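**Workspace markings, reset rules and the "just eyeball it" school of thought**

*Benchtop Arms > Good Practice*

---

**pegboard_pete** wrote:

Our lab is finally writing down its rules for tabletop pushing tasks. Up to now the rules have lived in Nadine Karaki's head, and Nadine is leaving in July. Draft so far:

1. Board gets bolted or clamped before anyone homes the arm.
2. Tip clearance checked with a feeler gauge at all four corners.
3. Blocks reset by hand from a printed layout card.
4. Hand on the e-stop while anyone's fingers are over the board.

What am I missing? Please don't say "a budget."

---

**slowjog** wrote:

A budget.

Also a speed cap for rule 4. We run 15 mm/s whenever a person is within reach, and it's set in the controller config. A sticky note on the monitor is a decoration.

---

**mshabalala** wrote:

Mbali Shabalala here, I look after the benches at Zetimeck. Your rule 3 is the one I'd fight about. We used layout cards for a year. People got very good at making the board match the card, and our policy got very good at the card. Move one block a couple of inches and it behaved like a tourist with the wrong map.

What we do now is scatter the blocks, then check the scatter against a short list of things that aren't allowed. Nothing hanging over an edge, nothing stacked, nothing the tip would land on when it comes down.

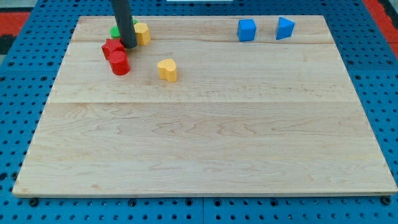

The last item on that list causes the most grumbling, because people like to park the tip right in among the blocks and call it a start pose. Fine, if the task says so. But then write it down as a start condition, along with which blocks are beside the rod, or the next person will "tidy" it and your trials won't match. A start with the rod next to a yellow heart and a start with the rod over bare wood are two different problems, even if the instruction you give the robot is word for word the same.

---

**pegboard_pete** wrote:

OK, that stings, since our card is laminated.

Do you log the scatter somehow or trust people?

---

**mshabalala** wrote:

Overhead still before every trial. I trust people completely and I take the still.

---

**grumpy_gantry** wrote:

Going to disagree with Mbali. Random scatter is great for training and lousy for comparing two versions of anything. We ran 80 trials on scattered boards, threw out nine for bad resets and had 71 left, and then spent a week arguing over whether version B was better or just got the easy boards. Fixed layouts for evaluation. Laminate away, Pete.

---

**mshabalala** wrote:

Or generate the scatters once, save them, and use the same set for both versions. You get variety and you get your comparison — and you get that week back.

---

**grumpy_gantry** wrote:

That is a stack of cards.

---

**mshabalala** wrote:

It is a large stack of cards. I will concede the word "card."

---

**slowjog** wrote:

While you two shake hands: rule 2. Gauge after the board has been in the room overnight. Ours is wood, and by the end of a humid week the tip clearance was off by nearly 2 mm in one corner. Ngcobo's team next door had the same trouble and went to aluminum, and now they complain about glare.

---

**pegboard_pete** wrote:

Rev two, then:

- Clamp, let sit overnight, gauge the corners.
- Saved scatters for evaluation, fresh ones for training.
- Start pose recorded, including what's next to the tip.
- Overhead still before each trial.
- Speed cap in the config.

Nadine has read it and says rule 4 disappeared. She's right. Putting it back at the top.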